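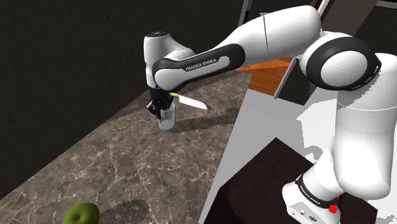 A Franka Emika arm at the cup, in the simulated kitchen.

I've worked the tray line at Plattner for nine years, and I never once thought about how I pick up a cup. You just pick it up! Your hand goes where it goes. Then in September they put a monitor in our break room in Trallthorpe, right between the microwave and the coat hooks, and started running clips of a robot arm practicing in a computer kitchen, and now I can't stop thinking about it.

The project is called Wonwood. The idea is that the arm learns in the simulation first, over and over, and after that a real one comes to the line, starting with cups and moving on to prep. We send out 2,000 meals a day to schools and a couple of care homes, and there are 166 of us across the two sites if you count Skekthorpe, so you can imagine how lunch sounded the first day that screen went on.

I'll say right off that the computer kitchen is a lot fancier than ours. Brown marble counters! We've got stainless with a dent in it from when the mixer went over. There's a see-through cup, a green apple, a kitchen knife with a yellow handle right near the cup, and that big white and black arm coming in over everything. One of the women from the dish room watched a whole clip with her sandwich halfway to her mouth and then said, "Who leaves a knife there?" Fair question. If you left a knife next to somebody's reaching hand on our line you'd hear about it before you got your apron off.

But that's what I keep chewing on. We know that stuff. It's in our heads and our elbows, and it isn't written down anywhere. Where you set the knife. How hard you can squeeze the cheap cups before they fold (not very). Which carts pull left. When the project people came around with a clipboard and asked us to list the steps for loading a tray, we gave them seven and felt pretty good about it, and then they stood and watched us for a shift and came back with a list four pages long. I was proud of that list, I really was. I took a copy home.

So I'm not against the arm. My wrists hurt by two in the afternoon and they have for a while, and if something wants to do the cup part for the rest of my life it's welcome to it. What bothers me is how the talk goes. Management says the arm will "free us up," and whenever I ask for what, I get a smile and something about higher-value tasks. Okay, which ones? Do they pay more? Is there training, and is it on the clock or is it a video I'm supposed to watch on my phone on the bus? At Skekthorpe they were told no one would lose hours, and I believe the person who said it meant it, but it was said out loud in a hallway and I'd like it on paper.

And I'd like some of us on the project, for real, past the clipboard stage. Somebody has to decide what goes on that pretend counter and what counts as doing it right. Is it enough that the cup ends up on the tray, or does it have to end up where a seven-year-old can reach it without dragging a sleeve through the gravy? I know the answer to that one. So does everybody on my shift. Pay one of us a few hours a week to sit with the programmers and say so, and you'd save yourselves a pile of spilled milk.

The younger guys have mostly quit looking at the screen. I still do, usually with my coffee before the six o'clock start. I catch myself rooting for the thing a little when it goes for the cup, and then I go wash my hands and load trays, and lately I notice my own fingers while I'm doing it.

They're bringing the real arm in after the holidays. It's getting my end of the line, where the good light is.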